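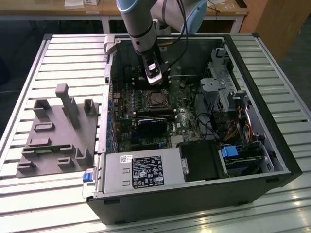 **Ticket 187 / bench log**
**Unit:** Dell desktop tower, from the Skurska front office
**Reported:** powers on, no picture, beeps, sometimes shuts itself off. "Was fine before lunch"
**Priority:** normal (they say urgent, they have a spare)
**Status:** see bottom

---

**Intake**

User says screen went black mid-invoice, fans kept going. Held power button, restarted, beeping. Third try it came up ok and ran an hour. Then same thing again. Tower lives on the floor under the front counter next to the door, so dust.

Asked if anything new was plugged in. No. Asked again. A label printer, yes, in July, on a hub. Hub did not come with the tower, have asked for it.

Power cord came taped to the side. Monitor cable not included, used ours.

**9:10** Plugged in as is, panel on. Fans spin, beeps, no picture on either output. Off by itself after a minute or so. Reproduced, good.

**9:20** Unplugged, held button to drain. Panel off, tower on its side on the slatted table. Dust in the usual places, mat of it on the inside of the front grille. Blew it out at the back door, not in here please, the last one went all over the Dijkstra laptops.

No burnt smell. Caps look ok, no bulging tops that I can see. Nothing rattling loose.

**9:45** Reseated memory. All the sticks out, contacts wiped, back in. One of them wasn't clicked down at the far end, tab was up. Could be the whole story, could be from me leaning on it. Not calling it yet.

Powered on: picture! Got to the login screen. Left it sitting there.

**10:30** Still up. Moved the case a bit to get at the drive cables and screen went black. Beeps. So not fixed, or not just that.

**10:40** One stick at a time, same slot:

- stick A: boots
- stick B: boots
- stick A again but next slot over: beeps
- stick B in that slot: beeps

So slot not stick. Or dirt in slot. Blew it out, brushed it, tried again, boots with A, beeps with B, boots with B. Inconsistent which is worse than dead.

**11:15** Graphics card. Pulled it, ran off onboard video. Picture straight away. Wiggled the case, picture stays. Card back in, wiggle, black. Card out, wiggle, fine.

Card edge has a grey smear on the contacts, cleaned with alcohol. Slot latch works but feels soft. Bracket at the back was not screwed down, screw missing completly. Card has been hanging on the slot and getting kicked under a counter.

Found a screw in the odds drawer. Fits.

**11:50** Card in, bracket screwed, all memory back in. Wiggle test ok. Tapped the side of the case, ok. Lifted one end of the case and set it down, ok.

**12:05** Shut itself off. No beep, no nothing, just off.

Right so that's the second fault.

**1:00** Power supply. Swapped main board connector out and in, seated fine. CPU power lead the same. Swapped our wall cord for the one that came with it: off again within 3 minutes when I moved the cord. Our cord back in: stays up. Their cord is loose in the inlet and the plug end is warm. Cut it in half and binned it so it doesnt go back out with them.

Supply itself seems ok. Not opening it. Bench tester says voltages inside limits on all rails.

**1:30** Drive check while I'm in there. Short test passes, no reallocated sectors. Cables pushed home. Power bundle by the drive cage was pulled tight, gave it some slack.

**1:45** Memory test, all sticks, all slots. Set going.

**4:15** Memory test: 6 passes, zero errors. So the slot was probably dirt, plus the stick not clicked down. Writing "probably" on purpose.

**4:20** Load test, 600 seconds, graphics and CPU together. Fans get loud, no shutdown, no artifacts. Ran it again with somebody bumping the table. Fine.

---

**Findings**

1. Graphics card bracket not screwed, card shifting in slot. Main cause of black screen.
2. Memory not fully seated + dirty slot. Cause of some of the beeps.
3. Bad power cord. Cause of the shutoffs.

**Parts used**

- 1 bracket screw (drawer, no charge)
- 1 power cord, Clondik, off the shelf, charge it
- alcohol wipes

**Not done**

- BIOS update. It's behind but it works and I'm not touching it today
- thermal paste, temps are fine
- Wurnano backup agent shows "last run: never". Not our ticket but someone should tell them. Sent a note to the account inbox

**For the customer**

Get it off the floor. A shelf, a box, anything. Use the new cord only. If the screen goes black again, don't hold the button over and over, note the time and the beeps and call it in.

**Status:** leaving powered on overnight, panel back on first. If still up in the morning, back to Skurska. Hub still hasn't turned up, chase it before closing.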